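# Bretosance Holiday Home Storage Bin, Large, Grey

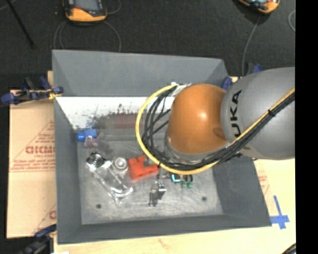

*Large grey open-topped bin.*

The Bretosance is a heavy-duty storage bin for owners who let out a second home, a farmhouse or part of a larger estate. It is sold by Cundon as part of the Murker changeover range, which covers the things a property needs between one set of guests and the next.

Most large country houses now on the letting market were never laid out with storage for guests. Linen ends up in the boot room, outdoor cushions go in the stables and the owner's own belongings fill a bedroom that could be let. A few large bins in a locked store will usually free up that room.

## What it holds

One bin takes the bedding for two double rooms, or a full set of cushions for a six-seat garden table. It is also used for:

- pool towels and covers
- logs and kindling
- boots, leads and dog blankets
- owners' clothes and books while the house is let

It is not suitable for food, for hot ash or for pool chemicals.

## Specification

| | |
|---|---|
| Colour | Grey |
| Top | Open, lid sold separately |
| Capacity | 229 litres |
| Maximum load | 200 kg |
| Use | Indoors or under cover |
| Guarantee | 30 months |

The maximum load is for a bin standing on a level floor. Do not lift a full bin by the rim. If it has to go upstairs, empty it first.

## Lids and labels

The flat lid fits this size only. It has a hasp for a small padlock (not supplied) and will take light items on top, but please don't sit on it. Slip-in label holders come in packs of four and stick to the outside of the bin. Clean the surface with warm soapy water and let it dry before fixing them.

## Care

Wash with a soft cloth and mild detergent. The floor of the bin will pick up scuffs in normal use and these do not affect its strength. Avoid wire wool and solvent cleaners. Bins kept in an unheated outbuilding should be left open for a day before linen goes in.

## Delivery

Delivery is to the kerbside on mainland addresses. For houses at the end of a long private drive, tell us when ordering if a van can't reach the door or if there is a gate code. We can also deliver to a managing agent's office, provided someone is there to sign.

Orders for islands go by freight and take longer. Stock is usually low in September, when many owners close up their summer houses, so order early if you need several.

## Larger orders

Estates and letting agents fitting out more than one property can ask for a trade account. Kyriakidis villas and other managed portfolios are supplied on the same terms, with one invoice per property if needed. We hold 400 bins at the main warehouse.

Unused bins can be returned in their packaging within 30 days. Lids can be returned separately.

Page updated Mar 4, 2021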